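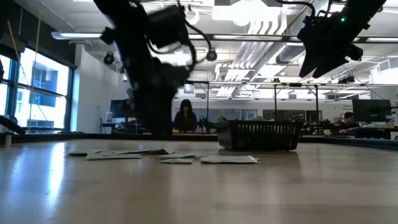 Light wood tabletop, windows behind.

Feltwood Garden Club, minutes, 16 Jul 2023

I took notes again, so blame me -- Eun-ji Jang. Also there: Temitope Sani, Si-woo Ok and Tuấn Hầu.

Plant sale: we made $453, hooray! Temitope wants 10 more tomato trays next year and we all said yes before she'd finished asking.

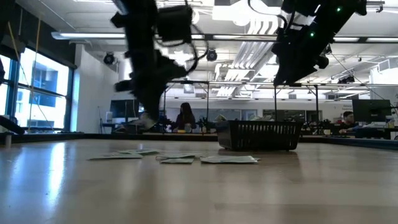

Papers and a black basket on the table.

Water: two of the six rain barrels leak. Tuấn will patch them, and Si-woo is pricing new taps (the old ones drip on my shoes).

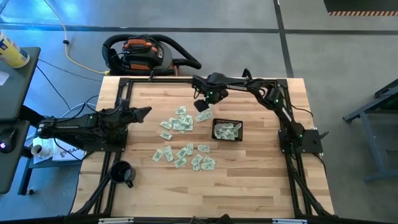 When do we plant the garlic?
In October, once the bean bed is cleared.

Bulb orders go to Si-woo, please!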